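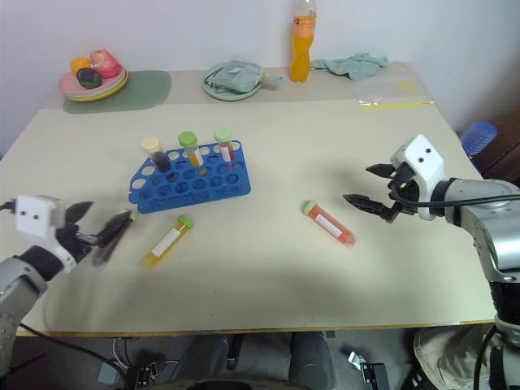 Subject: Re: Gripper comparison, tube rack task

Members of the Fallbridge list,

Thank you for the comments received in February. Both arms now carry the Kaltidov housing with the black fingers, and the capped tubes and blue rack remain the test set. Run 1452 will be repeated with the Kullik controller.

Anel Mofokeng wrote:
> Run 1305 was made with the Achterberg fingers.
> Were the tubes picked up from a flat position,
> or only from the rack? The report does not say.

Both positions were used. Tubes lying on the table are scored separately, and the report will be corrected to state this. Members who wish to propose a different finger shape are asked to reply to the list before the next series begins.

Test Coordination, Fallbridge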